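Finding the washer door handle in a head camera view
March 23, 2020
By Kojo Akolgo

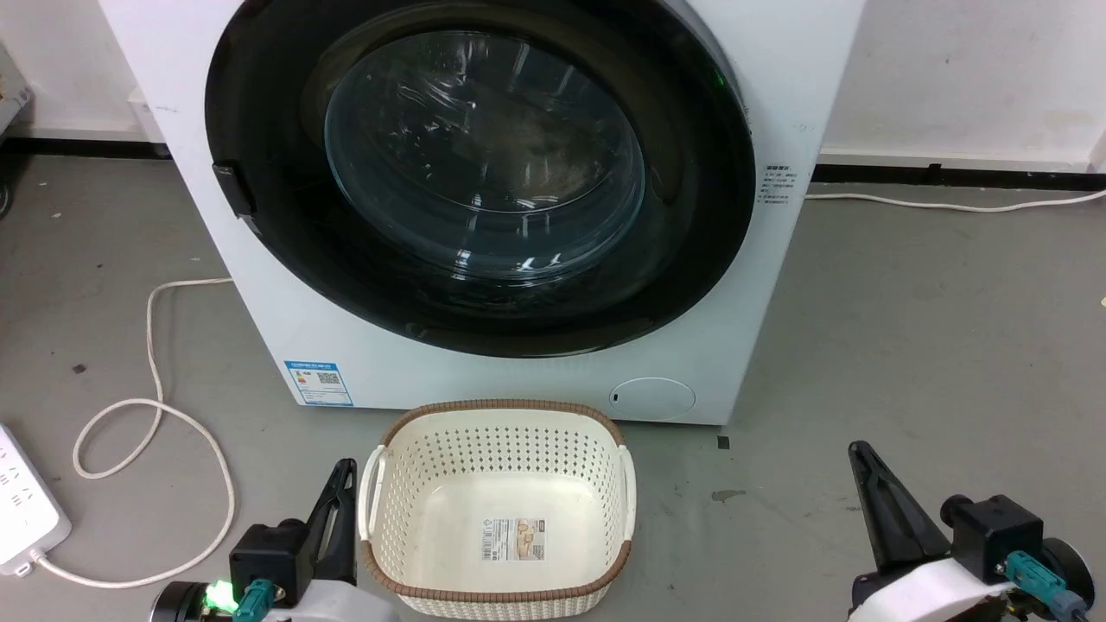 Washer, basket and both grippers from the head camera. The latch handle is on the left of the black rim.

These steps get you from a raw view to a grasp point on the door handle. You need Skaltura running and the head camera calibrated.

1. Mask the arms. Project the arm model into the view and grow the mask by 40 pixels. The fingers are black like the door rim, and the circle fit will pick them up if they are left in.

2. Fit the door. Run the circle fit on the outer edge of the rim. Don't use the glass. It is domed and picks up reflections, and depth there is mostly noise.

3. Search for the handle. Limit the search to the left part of the rim. Black on black gives weak color contrast, so use the depth edges and set the minimum cluster size to 50 points.

4. Add the basket as an obstacle. Its sides are full of small holes and the point cloud comes back patchy. Fit one closed box around it, up to the rim.

5. Mark the cables on the floor as no-go for the base. The ground filter drops anything that thin, so draw them by hand in the map editor.

6. Plan the reach with a limit of 600 iterations. If it fails, move the basket goal first and plan the door again after that.

Save the grasp point in the washer's own coordinates so it still holds after the base moves.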